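Part-time sorter and front counter, Plundness Clothing Exchange

We need one more person. Maybe two if the right two apply. Start in March, sooner if you can swing it.

Plundness is a secondhand clothing shop with a repair corner in the back. People bring in bags, we sort, price, mend what is worth mending and pass the rest to Huredari for rag stock. Small crew, busy place, radio usually on. We moved to the Baek building last year and have more room then we used to, which means more bags.

What the job is

Sorting, mostly. Bags come in all day and they have to be opened, checked and put into the right stream the same day or the back room gets away from us. Check pockets. Check armpits and collars. Check zippers all the way up and down. Kids' stuff goes to its own rack, coats get hung right away, anything with moth damage goes in a sealed bag and out of the building.

Then the counter. Ringing up sales, taking in drop-offs, explaining store credit for the 200th time and still being nice about it. Answering the phone. Keeping the fitting rooms from turning into a pile.

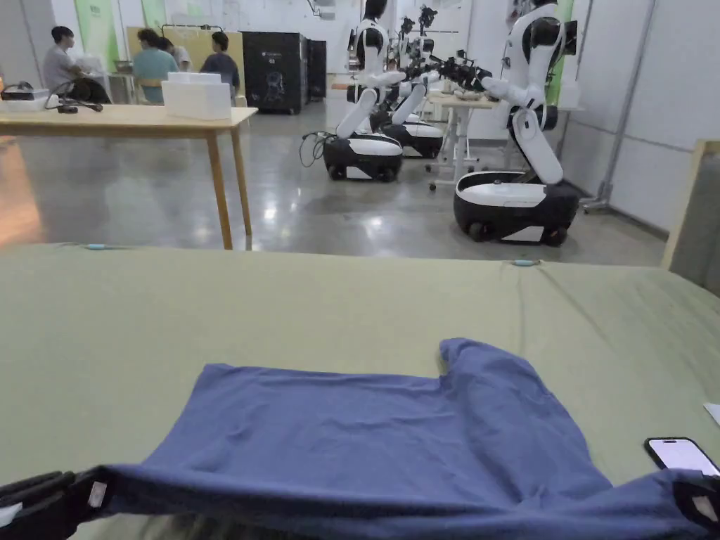

Also some laundry and steaming, shared out so no one is stuck with it all week. We'll show you how we want things folded and it's not fussy. T-shirts in thirds, sweaters flat, jeans in half and in half again. Tags facing out.

Hours and pay

4 shifts a week, mornings or afternoons. Mornings start at 8, doors open at 10. Afternoons go until we close at 6, plus a bit for the register. Tell us which you'd rather have, we can usually make it work but can't promise. Pay is hourly, every other week, and we'll give you the rate on the first phone call so you're not wasting your time. Staff discount from day one. Store credit on top in the holiday season.

What we're looking for

Someone who shows up. On your feet most of the shift, and bags can be heavy — there is a cart but also 2 steps at the back door, so be ready for that. OK with dust and the occasional cat hair situation. If you have bad allergies this may not be the place, please think about it before applying.

Retail experience is nice, not required. Sewing is a big plus. If you can replace a zipper or darn a sock without looking it up, say so in your first line, the repair corner is three weeks behind. Spanish or any other second language also helpful.

No degree needed. Students fine, retirees fine, first job fine.

How to apply

Send a short note, a few sentences is plenty. Tell us what days you can't work, when you could start, and one thing about clothes you know more about than most people (denim, knitwear, getting out stains, whatever). Resume if you have one. No cover letters please.

Drop it off at the counter or mail it to Plundness, 2313 Prenard Street. Side door is the one that works, the front buzzer is still broken. Ask for an application if you want the paper form, it's one page.

We read everything and will call people in for a paid two hour trial shift. Wear closed shoes. Posting stays up untill we've found someone, so if you're seeing it, we're still looking.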